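County Cricket | Features | Grassroots

August, by our club cricket correspondent

I'd been promised a quiet afternoon at Paliron. Sisten were the visitors, the tea urn was already rattling, and I'd got myself a deckchair by the sightscreen with every intention of nodding off before the drinks break. Fat chance!

Sisten batted first and crawled. I mean properly crawled (their opener took most of the first hour to reach double figures, and seemed rather pleased with himself). Then the middle order woke up, somebody put one over the pavilion roof and into the allotments, and by the time we all trooped in for egg sandwiches they had 514 runs for the season's last two innings between them, which their scorer was telling anyone who'd stand still.

Paliron needed 95 off the last stretch with 2 wickets left. I've seen sides shut up shop for far less. Their number ten, a lad on loan from Stomis, just started swinging – edges, top edges, one glorious drive through extra cover that I'll be boring people with all winter. They fell short in the end, but the clapping went on long after the players had gone in.

What I love about this league is that it still feels like a day out. You pay for a raffle ticket, you get shouted at by a wasp, and you come home with a sunburnt neck. The Cunha ground is next on my list, and I'm told the slope there is a horror.

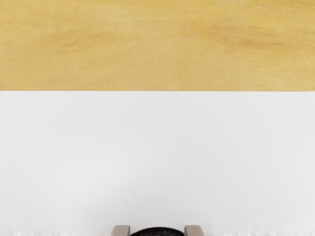 I'll be taking a hat this time, and a second cushion, and I fully expect the away side to lose the toss and moan about it until tea.

Contact the sports desk | © Paliron & District Magazine | Back to top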